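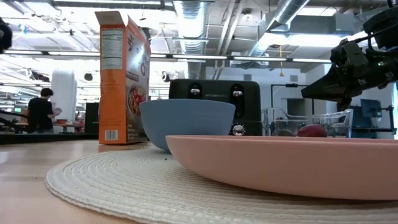
The slow ferry to Liltska

The ferry leaves Bridness at six in the morning, and if you arrive at ten minutes before six you will find the ramp already lifted. I learned this on my first visit, when I stood on the pier with my bag and watched the lights of the boat go out past the breakwater. The man in the ticket window was not surprised. He sold me a ticket for the next day and told me where I could get soup.

So I had one full day in Bridness, a town which most travelers see only from the window of the bus. It has one long street which goes down to the harbor and several short ones which climb away from it, and on the short streets the houses stand so close that the neighbors can pass a newspaper across. The old customs house is now a museum. The collection is mainly ropes, scales and letters of complaint from merchants, and the letters are the best part. One merchant writes four pages about a barrel of nails. The labels are translated in English and German, not always with the same meaning.

The town is first mentioned in a document of 1359, when a bishop gave its people the right to hold a market and to keep the money from the anchor tax. The document itself is kept in Astorgate, the regional capital, and in Bridness they show only a copy, but the local people speak of the bishop as if he left last week. The market is still held on the same square. I bought there a smoked fish wrapped in paper and a pair of wool socks, and I was glad for both on the boat.

The crossing

Next morning I was on the pier at half past five. The ferry is small and painted white, with a covered deck for passengers and an open one where the islanders put what they have bought on the mainland: window glass, sacks of animal feed, a washing machine tied with a blue rope. The crossing takes 2 hours in good weather. In bad weather it takes longer, or it does not happen, and for this reason the guesthouses in Bridness never ask in advance how many nights you will stay.

For the first half hour there is not much to see. Then the coast becomes low behind you and the islands start to come out of the water one after the other, first the bare ones where only birds live, then Tekin with its lighthouse, and at last Liltska, long and green and higher than I expected. Passengers for Tekin must tell the crew before departure, otherwise the boat does not stop. On my crossing two women got off there with a ladder.

I am a person who gets seasick easily, and I want to give here the advice which was given to me – sit in the back, on the left side, and eat dry bread before you feel that you need it. It worked in one direction.

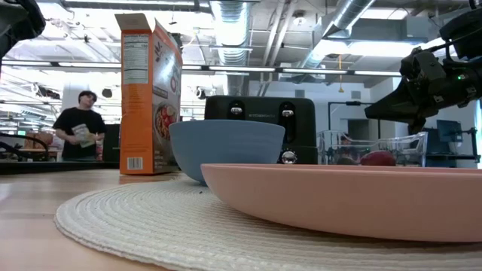
What to do when you arrive

Liltska has up to 2000 people in summer, and in January perhaps only the ones who cannot leave their sheep. There is one village with a harbor, one shop, a church with a wooden bell tower, and a road which goes around the island and comes back to the shop. You can walk this road in a day if you start early. It is also possible to rent a bicycle from the post office, but the wind on the western side is strong, and I passed more people pushing bicycles than riding them.

The western side is nevertheless the one that you should not miss. The cliffs there are made of a dark stone which breaks into steps, so that from far away it looks like someone has started to build a staircase down to the sea and then became tired. Seabirds nest on it in spring. In autumn, when I went, the birds were gone and there was only the sound of water coming into the caves. A path goes along the top with a handrail in the difficult places. Good shoes are necessary, and I would not go there in fog.

In the village the church is usually locked, but the key can be asked for in the shop. Inside there are model ships hanging from the ceiling, given by families whose men came home from sea. Some models are very fine and some were obviously made by children. They all move a little when the door is opened.

For food you must be flexible. The only restaurant closes at the end of September. After that the guesthouse by the harbor cooks for its own guests and for anybody who knocks before noon. I had mutton with cabbage on the first evening and cabbage with mutton on the second, and both times I asked for more. The bread is dark and a little sweet, baked with syrup, and it keeps well for the trip back.

Most visitors come for one day and return with the afternoon boat. I would recommend to stay at least two nights. On the first evening I still looked at my telephone, where there was no signal, and I worried about messages. On the second I sat on the harbor wall with the wool socks on and watched the lighthouse on Tekin until it was too cold.

Practical information

Getting there: buses run every morning and every afternoon from Astorgate to Bridness. The last one arrives after dark, so it is better to arrange the room before. The ferry to Liltska goes daily in summer and three times a week in winter.

Staying: the harbor guesthouse has 6 rooms, of which the two upstairs look to the sea. Payment is in cash only, and there is no bank machine on the island.

Timetables and prices were checked on December 9, 2018. The winter timetable can change with the weather, and the ticket window in Bridness is the safest place to ask.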